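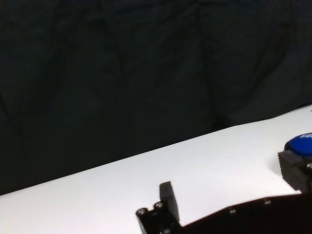
Orgate writes and maintains working rules for bench robots that handle small objects near people. We began as a testing shop in Manport and still do most of our own bench work, as a rule that has never been tried on a bench tends to be vague in the places that matter. Jaw clearance is a fair example. A gripper standing open beside a round blue object, with bare white table between its two fingers, is a routine condition at our benches, and our bench rules give it nearly a full page: which face of the finger is the reference face, how the gap is measured, and who may put a hand near it and when. Finger pads are treated as separate parts under the rules. A textured pad and a smooth pad do not share a wear limit, and a unit fitted with one of each is recorded as such.

What we do

Our main document is the Orgate Bench Practice, now in its 5th revision. It covers fixed and paired arms working at table height, and it has 9 sections. The first deals with the work surface and the last with records. It is a practice document and does not replace the regulations that apply in your province or state. Where the two differ, the regulation governs and we would like to hear about it.

We also carry out bench reviews for outside shops. A review takes two visits. On the first we watch the work as it is normally done and make no comments. On the second we go through the findings with the operators present. Coltudetti was our first review client and remains on the August cycle. 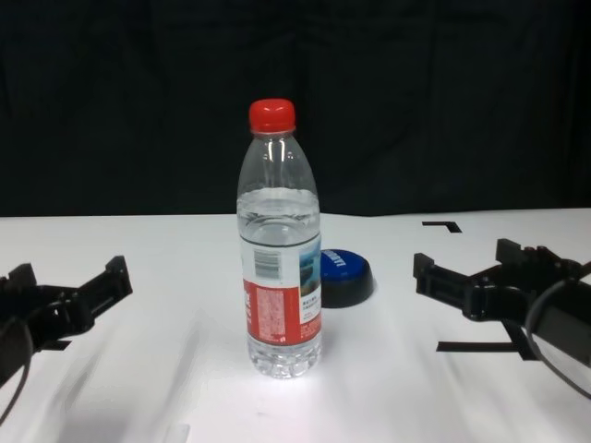 Lech Cieślak
Technical Lead, Bench Practice

I look after sections 1 to 4, covering surface, markings, objects and reach. Most of the questions that come to me are about markings. Black tape corners on a white table are cheap, easy to see and easy to replace, and the Practice accepts them provided the inside edge of the tape is the line that counts. We had to add that wording in the 3rd revision after two shifts at the same site were found to be placing objects a tape width apart.

Objects are the other regular subject. A clear bottle with a red cap and some water in it is a harder test piece than it sounds. The transparent part gives a vision system little to work with, the label gives it a great deal, and the mass depends on the fill. The Practice asks for the fill level to be written down before the run and checked after it -- a pencil note is acceptable. Where a second object stands close behind the first, as viewed from the operator's side, the pair is entered as an overlap and the clearance to each gripper is taken separately.

Cables belong to section 4. A loop is permitted if it stays outside the marked area through the full travel of the arm.

How rules are made

A proposed rule is run for 1,000 cycles on our own benches before it goes into a draft. The draft is then sent to Venkataraman for outside reading. Their comments are published with our replies, including those we did not accept. Wording is kept to everyday terms where a technical one adds nothing. "Should" means recommended and "must" means required; "may" is used only for permission.

We do not certify products, and the Orgate name on a bench report is not an approval of the equipment described in it.

Visiting

The Manport benches are open to review clients by arrangement. Visitors sign in at the front counter and are given the floor rules to read before going through. Benches are powered down at 5 p.m. Loose sleeves must be rolled or pinned, and bags stay in the grey lockers by the door.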